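4.2 What people do with an almost empty table

I went into this part of the study expecting to write about clutter. We had 677 tabletop arrangements from the Plivley sessions, and I figured the crowded ones would be the interesting ones. Then Cathal Keogh started pulling out the sparse layouts and pinning them up over my desk, and I kept staring at those instead (my coffee went cold a lot that January).

What got me was the lining up. Give people a big white surface and a handful of small things, and plenty of them won't spread out at all — they'll make a column off to one side and leave the rest bare. Figure 3 is the layout I keep going back to.

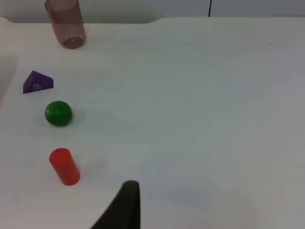

Figure 3. A column layout on the white table, with a see-through cup near the back edge and a purple triangular block below it.

I love how little the objects have in common. A cup and a wedge don't match in color or shape, and they still end up in the same line! Unai Mateos thinks the table edge works like a ruler, and he may well be right. I lean toward habit, the way we line up jars on a shelf. We coded columns as their own group, separate from the rows and the loose piles, and Section 5 gets into how the two of us argued that out.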